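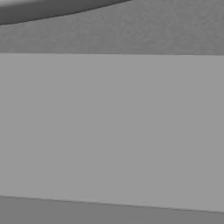
## Chapter 3: Soil and Water

Rain that falls on a field can go one of three ways. It can run off the surface, soak into the ground, or return to the air. How much goes each way depends on the slope of the land, the plants growing on it, and the soil itself. This chapter deals mostly with the soil.

Soil is a mix of mineral grains, decayed plant matter, air, and water. The spaces between the grains are called **pores**. Sandy soil has large pores, and water moves through it quickly. Clay has very small pores that hold water tightly - sometimes so tightly that roots cannot draw it out.

Farmers in the Burport valley work with both kinds. The fields along the Cirnura River are sandy and dry out within 2 days of a heavy rain. The fields near Dumlao, 27 miles inland, sit on clay and may stay wet for more than a week. The same crop planted in both places needs a different watering schedule in each.

### What you will study

- How to tell sand, silt, and clay apart by feel
- How to measure the rate at which water enters the soil
- Why some fields need drains and others need irrigation

### Key terms

**Infiltration:** the movement of water from the surface into the soil.

**Field capacity:** the amount of water left in a soil after the extra has drained away.

### Before you begin

Look at Table 3.1, which lists rainfall at Drondano by month. The station recorded 63 millimeters in January. Write down where you think most of that water went, and keep your answer. You will return to it in Section 3.4.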